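Household Object Transfer Study: progress report for September
Work package 2, grasp selection from chest-height video

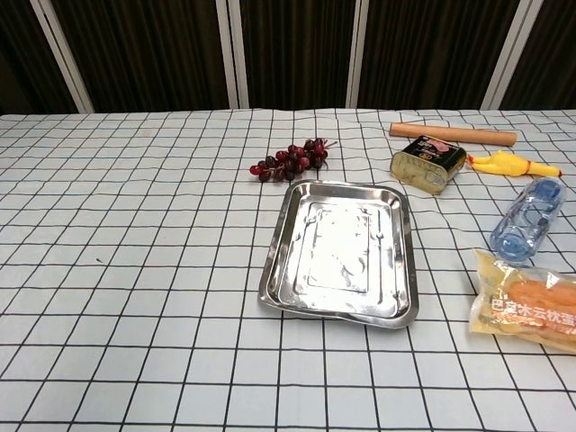

Devendra Mishra asked at the last review whether the tray should be counted as an object at all, or only as a place to put things. His view was that a policy which never has to move the tray learns it as part of the table, and that the results for it ought to be reported separately. We have taken that up, and the figures below are split accordingly.

Work done in the period

Recording for the second collection block is complete. The block consists of 200 arrangements laid out on the gridded cloth, with the steel tray present in every one and the remaining items drawn from the agreed list. That list was revised before recording began so that it mixes rigid, soft and irregular things: a rolling pin, a can of luncheon meat, a plastic water bottle, a bunch of grapes, a rubber chicken and a pastry in a clear wrapper are typical members. Items are not sorted by type before they are laid out. Each arrangement is stored first with no hand or gripper in view, and this opening view is the only input the selection model receives.

The grid is used for scale and for checking placement after the event. It is masked out of half the training views, chosen at random, to test whether the model leans on the printed lines when it estimates distance. In the first block it plainly did. Predictions made on a plain cloth drifted towards the back edge of the table, where the cells look smallest and the model had the least to go on once they were removed. With masking the drift is no longer seen on the near half of the table and is reduced on the far half.

Method

The Druver baseline ranks candidate grasps by the shape of the visible outline alone. The revised method, which we refer to as Westerberg in the project files, adds a second stage: for each candidate it predicts how far the item will deform or roll when first touched, and lowers the rank of any grasp where the prediction is uncertain. No extra sensor is used. The second stage is trained on short clips from the first block, in which the moment of contact had already been marked by hand.

Both methods were run on the same 36 held-out arrangements. These were set aside before training and have not been used for tuning. The order of trials was shuffled, and the operator did not know which method had chosen the grasp.

Results

Portable items. The revised method completed the transfer of every requested item in all but 9 of the held-out arrangements. The baseline failed in more than that, and failed differently. Most of its failures were on round or cylindrical items that moved on contact, whereas the remaining failures of the revised method are mainly on wrapped food, where the outline of the wrapper is larger than the thing inside it and the fingers close on film.

Stemmed fruit remains awkward. The revised method now prefers the stem when one is visible, a preference that was not designed in. It holds well enough for short moves. On longer moves the bunch swings, and we have capped the speed of the arm for this class until the swing can be predicted.

Tray. Reported separately, as requested. Neither method moves the tray reliably. Glare on the flat base breaks the depth estimate, and the first stage then proposes grasps inside the recess, where there is nothing to hold. Restricting candidates to the raised rim removes these proposals but relies on the rim being found, and reflections on the inner lip interfere with that too. We do not regard the tray as solved and would prefer that it is left out of any summary figure.

Deviation from plan

The plan called for trials on both arms. Only the first arm was used. The wrist mount for the second was returned to Pedton for correction when the bolt pattern was found not to match the drawing, and the replacement is expected during the next period. The held-out set will be kept closed in the meantime so that the second arm can be tested under the same conditions. There is no effect on cost. The comparison between arms moves back by one period.

Labelling of contact moments in the second block is also behind. Two people label each clip, and where they differ by more than the agreed margin the clip goes back to both. Soft items account for most of the returns. The rule for soft items has been reworded — contact is now marked at the first visible change of shape, and no longer at the first apparent touch — and clips labelled under the old wording are being redone.

Risks

The curtain behind the table is the same in every recording. It is dark and fairly plain, and we cannot yet say how much the models depend on it. A small set with a different background is to be recorded at the Ulanberg site, using the same cloth and the same item list. If performance falls sharply there, background replacement will be added to training and the schedule for work package 3 will need to be discussed.

Next period

Finish relabelling the soft-item clips and retrain the second stage.
Fit the corrected mount and run the held-out set on the second arm.
Record the Ulanberg set.
Test a polarising filter against glare from the tray, on the first arm only.

No change to the budget is requested. A decision is needed on whether the tray stays in the final item list, preferably before recording starts at Ulanberg.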